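2 min read

Student Projects Deserve Ordinary Rooms

The Gurkthorpe robotics club has seven members and a practice budget of $300. Since January it has spent most of its hours on one task: picking up packaged snacks with a hand-held gripper. Some parents have asked whether this is serious work. It is the position of this column that it is.

Competition fields reward speed on identical blocks. A sofa covered in packets asks for judgment about where to grip and how hard. Students who record such attempts learn patience with small failures.
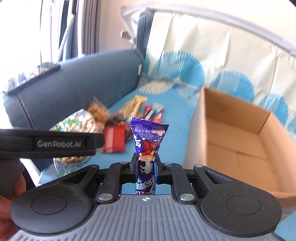
Lok-yiu Tai wrote to disagree, arguing that a club without matches will lose its younger members by the second year, and that two tournaments a season would cost the program very little. The point is fair. The school should fund both, and should decide before the Nevville entry deadline.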